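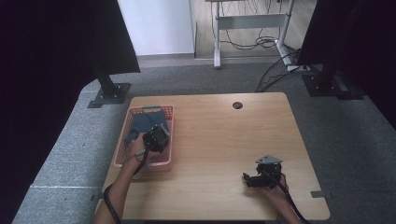
Posted in December by the Etness bench account

Grippers, then. We have been comparing two sets of hand-held ones at the Etness bench, the Wesport pair and the McPhee pair, and I have opinions. A thread, with apologies to anyone who followed me for the bread.

The job is dull on purpose. One cloth, one plastic basket, one small table. Cloth goes in, cloth comes out, cloth gets laid down more or less square. A toddler would do it for a biscuit.

Each set got 200 goes. I did most of them, and my thumbs would like that noted somewhere official.

Wesport first. Lovely jaws. They close evenly and let go when you ask, which sounds like a low bar until you have spent a morning shaking a cloth off the McPhee ones like a man with sellotape on his shoe.

McPhee, on the other hand, can pick up a single layer without grabbing the two underneath. The Wesport jaws take whatever is going. Ask for a corner, get a handful.
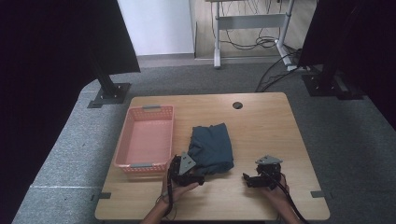

Basket empty, cloth out, one gripper either side of it.

Weight. The McPhee is 580 grams a hand before you count the cable. Fine at nine in the morning. By four it is a kettlebell with opinions.

Cables. Every maker's drawing shows them sweeping off elegantly into the distance. Mine run down my arms and off the table, and I have stood on them often enough to be on first-name terms.

Drops, for those who only came for the numbers: Wesport 3, McPhee 8. Before the McPhee people write in — most of theirs were in the first hour, when I was still squeezing too politely.

Tracking was a draw. Both sets lost their place now and then when a hand went deep into the basket. Lifting the elbow helped. I looked like a heron, but it helped.

Somebody asked about the Vunville controller. It works with both. It also restarts itself if you look at the settings page for too long, so I have stopped looking at the settings page.

If I had to spend my own money: Wesport for anything bulky, McPhee for folding. I don't have to spend my own money, so I've asked for both.

Next up is towels. Thicker, heavier, and I'm told the big ones fight back. Thumb exercises start tonight.

More from this account
Why my wrist strap is now a sock
Vunville controller: first week, first sulk
Baskets with handles, baskets without
Getting a tea towel to lie flat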